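The week when the fruit bowl takes over

29th December, and I have finally sat down with a cup of tea and nothing in the oven. 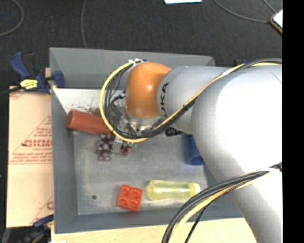
I love this bit of the year, I really do. Christmas itself is lovely but it's a bit like catering for a small railway, and by Boxing Day evening I never want to see another sprout. Then come these odd slow days when you can't remember whether the bins have gone out and everyone eats at four o'clock, and I find I want to do all the things I've put off since May.

So this year I'm doing marmalade early. I know, I know, the Sevilles don't come in until January and my mother would have had words. But we were left with such a heap of ordinary oranges and clementines (my brother-in-law brought a whole crate, bless him, and so did we) that it seemed daft to let them go soft. Consuelo Galindo, who used to live two doors down from us and still rings every Christmas Eve, gave me her way of doing it over the phone, and I wrote it on the back of an envelope which I then very nearly threw on the fire.

It goes like this, more or less. You boil the fruit whole until a skewer slides in, let it cool overnight in its own water, and chop it the next day when it's soft as butter. To 1,000 grams of fruit she puts 1,900 grams of sugar, which sounded like an awful lot to me, but then she puts in the juice of three lemons as well and it needs something to stand up to that. Tie the pips up in a bit of muslin and let them bob about in the pan. I was out of muslin so mine are in a clean hanky, a Christmas present from 1980-something that has never been blown on!

The first batch set beautifully. The second is more of a sauce, if I'm truthful, and I've written "for puddings" on the labels. My husband has had it on porridge two mornings running and is very pleased with himself.

I'm giving a few jars to the Kalniņš family over the road, who fed the cat for us in the summer and wouldn't take a penny. I still need lids, mind you, as half of mine have gone rusty round the rim, and I've a feeling the rest are in the shed behind the paddling pool. I shall go and look once it stops raining.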